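Ticket 958: Gripper drifts sideways on small upright objects (kitchen scene, simulator)
Opened by: Ratih Raju
Assigned to: Yao-tsung Fung
Component: Trivonby gripper, Arnex controller
Status: Resolved, one follow-up open

Ratih Raju, opening report

Hello! First of all, the Trivonby gripper is a joy to work with and I'm very glad we're trying it next to the Wuisan one. The fingers close so smoothly, and the model loaded into the kitchen scene first go, which has never happened to me before.

Now the trouble. When I send the arm to the pepper shaker it comes down short and to one side, close over the marble, and then closes on nothing. It does this every time. The gap is 12 mm, always in the same direction. With the Wuisan gripper on the same arm and the same saved pose, the grasp is fine.

What I have tried so far:
Restarted the simulator and reloaded the scene.
Halved the approach speed.
Swapped the target to the sponge. It gets hold of it, but off centre.
Put the Wuisan gripper back on. No fault.

Yao-tsung Fung, first reply

Lovely clear report, thank you. A fixed gap in a fixed direction smells like a tool offset to me. Could you tell me which controller build you're on, and whether the wrist is turned during the approach? Please also try the same target with the wrist turned a quarter turn. If the error turns with it, we know it lives on the hand side and we can leave the arm alone.

Ratih Raju

Build 8 of the Arnex controller. The wrist is turned a little, yes, so that the forearm comes over the worktop from the sink side and the fingers point straight down.

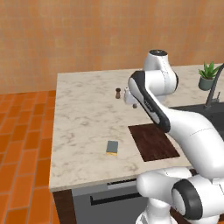
I did the quarter turn and the error turned with it! Same 12 mm, new direction. I also ran it with the collision shapes switched on, in case the forearm was touching the chopping board and being nudged off course, but the log shows no contacts at all until the fingers close.

Yao-tsung Fung

Brilliant, that rules out the arm and the scene in one go. Please open the tool file and look at the line for the fingertip centre. My guess is that it still holds the Wuisan numbers. Build 8 keeps the last tool in its cache if you change grippers without clearing it, and the Wuisan mount sits to one side of the flange.

To clear it:
Stop the controller.
Delete the cached tool entry.
Load the Trivonby tool file by hand.
Start the controller and check the fingertip marker in the viewer before you move anything.

Ratih Raju

Found it. The tool file on disk was right, but the controller was reporting the old Wuisan centre, sideways shift and all. I cleared the cache, loaded the file, and the marker jumped to where it ought to be, right between the fingertips.

Then I ran 3 grasps on the shaker and got all of them, and they were beautiful. The shaker came up straight with no wobble. I did the sponge as well and it's centred now. I know it's only a simulator, but I did cheer.

On the comparison itself, my early feeling is that Trivonby is the nicer hand for narrow things and Wuisan is better on anything flat and wide. The chopping board is still a problem for both. Neither can get a finger under it, so I'd like to try sliding it to the edge of the worktop first.

Yao-tsung Fung

Very happy with that. Sliding sounds good, and do save the runs, as I'd love to see how the two compare. The Tultska wrist camera can go on for those too, but clear the cache again after you fit it.

I'm marking this resolved. The follow-up stays open for a warning in the controller when the cached tool doesn't match the file on disk. I hope to have it in by July.

Ratih Raju

Will do. Sliding runs start this afternoon, Wuisan first.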